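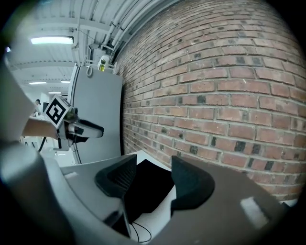
Brick wall, pipes along the top and the gray panel

Storage against an exposed brick wall, and what to do about the pipes above it

Asked by Refilwe Pillay on May 22, 2023
Category: Walls and ceilings
Viewed 191 times

We moved into a work space in an old building in March. One wall is bare red-brown brick and the ceiling is painted white with the beams and decking left showing. A bundle of white pipes and conduits runs along the top of the wall. I don't know what all of them carry. The building manager said some are electrical and the rest are "probably heating", and I have not gotten a better answer.

We have a tall light gray panel standing out from the wall, and small things end up on top of it. I would like to replace that habit with real shelves on the brick. My questions:

Can I drill into old brick without making a mess of it, and do the screws go in the brick or in the mortar?

How much space should I leave under the pipes?

Is there a good way to keep cables off the work surface? We have thin black ones hanging in loops at the front and they catch on things.

The wall is 13 feet long and I want two shelves, one over the other. They would hold bottles, small tools and a few boxes of fabric and foam pieces. Nothing very heavy. We rent, so I'd like to be able to patch the holes when we leave.

Additional details: The lease says "reasonable fixings" are allowed. The brick is a little dusty if you rub it, and the mortar is softer than I expected. I can scratch it with a key.

3 answers

Answer by Gilles Rolland
Marked as helpful by 25 people

I have put up shelves in two buildings like this. Going in order.

Brick or mortar. The usual advice for renters is to drill the mortar joint, because mortar is easy to patch and a brick is not. But if you can scratch the mortar with a key, it's too soft to hold a plug under load. I would go into the brick for anything that carries weight. Stay near the middle of the face of each brick, away from the edges, or a corner can pop off. Use a masonry bit, start with a small hole, then go up to the final size. Leave the hammer action off for the small hole. Vacuum the hole out before the plug goes in. Dust left inside is the most common cause of a loose plug.

Holding power varies a lot in old brick. Do one test hole somewhere a shelf will cover it. If the dust comes out dry and sandy and the bit goes in with no effort, stop and look at a standing frame.

For a small number of holes you can match the brick later with a colored filler. Save the dust from drilling in a jar and press some of it into the filler before it sets. It won't be perfect but it will pass from a few feet away.

Pipes. Find out what they are before you drill anything. Walk along the run and see where each one goes. Conduit usually ends in a box or a fitting, and a heating pipe will end at a heater or go through to the next room. Also look for anything that drops down from the bundle into the wall, since that is what you would hit. Ask the manager in writing. If you still can't tell, get an electrician to look.

As for spacing, the top shelf should be low enough that someone can get a hand and a wrench on every pipe without unloading the shelf. I leave 2 feet. If there are valves, leave them completely clear. Don't hang anything from conduit, even something light.

If the panel is freestanding, I'd also check that it doesn't wobble before you keep anything on it. Bottles on a narrow top edge will get knocked off sooner or later, and whatever is in them ends up on the floor. A tray with a lip on your lower shelf is a better place.

Comment from Refilwe Pillay: Thank you. I did a test hole behind the panel and the dust was red and fairly fine, and the bit needed a push. I'll take that as good news. I've written to the manager about the pipes.

Comment from Gilles Rolland: Sounds fine. Put a plug in it and hang a bucket of water off the screw overnight.

Answer by Mieke Schouten
Marked as helpful by 13 people

Skip the wall. We rent too and I used a freestanding rack from Grorer - the open kind with adjustable shelves. It stands an inch off the brick and is strapped to a timber at the back so it can't tip. No filler and no arguments when you leave.

For the cables, use adhesive clips along the underside of the table at the back edge and bring each cable up only where it's needed. Wipe the surface with alcohol first or the clips fall off. Leave some slack if the thing on the end gets moved around, but take the slack up at the back. Hook and loop ties are better than plastic ones because you will change it again.

Answer by Anatole Besson

I painted my brick white and it looks much cleaner. Something to think about.

Comment from Märta Magnusson: She rents. Also paint can trap damp in old brick, so ask the owner first.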